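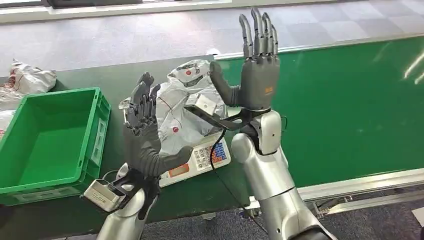

손바닥을 마주 향한 두 로봇 손, Zimia 작업장

건조 콩 소분·배분 사업 중간 보고
작성: Ebise Tefera
수신: Clatier 재단 Hjørdis Aasen 담당관
2020년 5월 28일

지난 보고 이후 Dinsa 지역의 참여 가구는 133가구가 되었습니다. 4월에 신청한 가구는 모두 명단에 올렸고, 주소가 겹친 신청서는 전화로 확인해 정리했습니다. 같은 기간 배분한 콩은 거의 2828kg입니다. 렌틸콩이 대부분이고 병아리콩은 입고가 늦어 계획보다 적게 나갔습니다.

봉투 표시 사항도 바꾸었습니다. 품목명과 포장일만 적던 것을 원산지와 불리는 시간까지 적도록 했습니다. 글자가 작다는 의견이 있어 다음 인쇄분부터 키울 예정입니다.

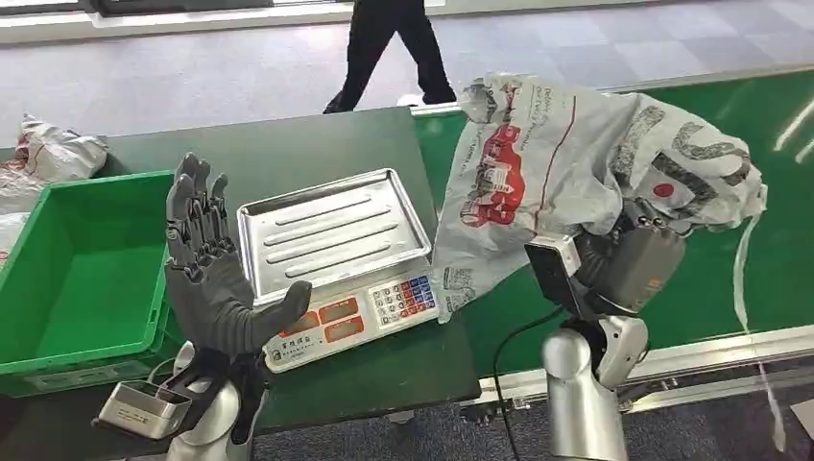 배분 장소는 일곱 곳입니다. 이 가운데 두 곳은 오전에만 문을 열어 직장에 다니는 가구가 이용하기 어렵습니다. Joltolell 회관과 저녁 시간 사용을 협의하고 있으며, 사용료는 아직 정해지지 않았습니다.

예산은 운송비 항목이 계획을 넘었습니다. 병아리콩을 두 차례로 나누어 받으면서 운임이 추가되었습니다. 인쇄비 잔액을 운송비로 옮기는 변경 신청서를 함께 보내 드리니 검토를 부탁드립니다.

다음 기간에는 창고 습도 기록을 정리하고 가구별 수령 주기를 조사합니다. 조사 문항 초안은 승인 후 배분 장소에 전달하겠습니다.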